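Clellura Releases Version 10 of Its Surface Finish Library for Stone and Countertop Suppliers

47 shares | 3 comments

Clellura, a supplier of digital material files to the kitchen and bath trade, will release version 10 of its Surface Finish Library on Friday. The update adds 300 stone and mineral finishes, bringing the total to 3,000, and replaces the file format used since version 7.

The library is used by showrooms and fabricators to preview countertops, wall panels and floor tile before slabs are cut. Each finish is supplied as a color map, a roughness map and a height map. In version 10, all three are stored in a single file with a shared scale value, so a pattern keeps its correct size when it is moved from one drawing to another.

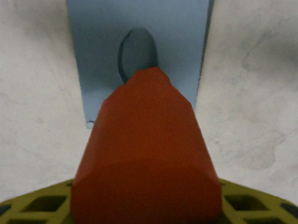 Pale stones received the most work in this release. Earlier files repeated every 800 millimeters, and the repeat could be seen on long counter runs. The new files use a non-repeating layout for slabs up to the full length of a standard kitchen island – longer runs still need a manual offset.

"Fabricators were fixing the repeat by hand on every job," said Mpho Oosthuizen, product manager at Clellura. "The offset is now written into the file, and the drawing software reads it on import."

The stone samples were measured at the Du Plessis yard under fixed lighting. Honed and leathered finishes were measured twice, once sealed and once unsealed, and are listed as separate entries. Polished finishes are listed sealed only.

Version 10 works with the Wondier and Flestach drawing packages. Files from version 7 onward can be converted with the included batch tool. Older files must be downloaded again. Current subscribers receive the update at no charge, and the previous version will stay on the server until the end of February.

Press contact: Sibusiso Van Wyk, Clellura

Comments (3)

slabshop_dan
Does the batch tool keep custom names? Lost all of mine going from 8 to 9.

R. Keller
Sealed and unsealed as separate entries is good. Would like the same for limestone.

tilenotes
@slabshop_dan it kept mine in the beta, but folders came through flat.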